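Home | Issues | Authors | Search
Print this page | E-mail this article

3. How people talk about tidying up

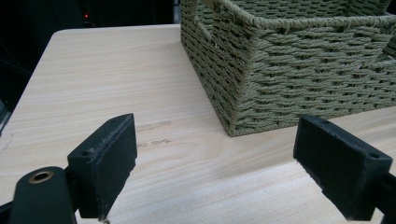
I went into this part of the study thinking I'd hear a lot about guilt, and I did hear some. But mostly people wanted to tell me about their mothers! We sent out 100 diaries and got 93 back, and I read every one at my kitchen table in November (some of them twice). The word "should" turned up far less than I had bet it would.

What I kept finding was a kind of bargaining. One renter in Skoswood let herself leave the mail unopened as long as the surface under it was wiped — a deal she'd made with herself years before. I coded 16 diaries this way. Omprakash Pathak coded them again without seeing my notes, and we argued over the hard ones until we agreed.

Figure 1. A woven basket on a wooden tabletop.

Bansal calls this sort of thing "housework on credit," and I like the phrase, though our diarists seldom felt they owed anybody.

Contact the editors | Copyright Steter | Back to top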